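Kirmont estrena taller de mesa puesta y se queda sin plazas en una mañana

Las inscripciones se abrieron a las nueve y antes del mediodía ya no quedaba ni un hueco. El centro cívico de Kirmont arranca en marzo su primer taller de mesa puesta para familias, una propuesta sencillísima (platos, mesas y ganas de compartir la merienda) que ha reunido a 53 participantes de todas las edades y que ya tiene lista de espera.

La idea es de Elvira Lozano, monitora del centro, que lleva tiempo queriendo sacar la vajilla de los armarios y ponerla en manos de los más pequeños. «Poner la mesa es lo primero que muchos niños hacen solos en casa, ¡y les encanta! Queremos que elijan el plato, que decidan dónde va y que luego se sienten a merendar con los demás», cuenta con una sonrisa enorme.

Cada sesión durará 45 minutos y terminará, cómo no, comiendo. Los grupos serán pequeños para que todo el mundo tenga sitio, y los mayores que se animen podrán echar una mano con los turnos de recogida, que también forman parte del asunto. Habrá fruta, pan con tomate y un bizcocho que, según los que lo probaron en la reunión de padres, vale por sí solo la inscripción.

La vajilla llega gracias a la tienda Nirby, de la calle mayor, que ha cedido casi 80 piezas entre platos, cuencos y vasos. Los colores los votaron las propias familias en una hoja colgada a la entrada, y la discusión fue de lo más animada: el verde y el azul tenían sus defensores, pero el rosa salmón acabó arrasando y será el color de los platos del primer grupo.
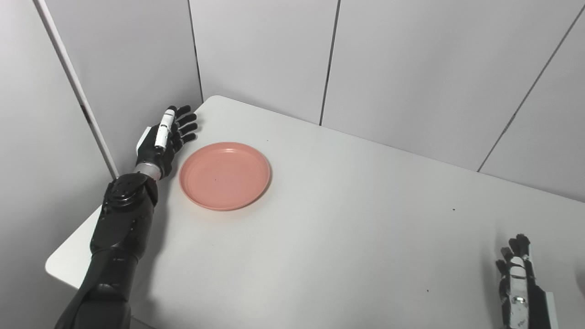
Un plato de plástico rosa salmón, de borde levantado, sobre una mesa blanca.

El vecino municipio de Datville ya ha preguntado por la iniciativa y Lozano no descarta llevar allí una sesión abierta antes del verano. Mientras tanto, quienes se hayan quedado fuera pueden apuntarse a la lista de espera en la recepción del centro, por las tardes a partir de las cinco. La merienda está incluida y solo hace falta traer un delantal.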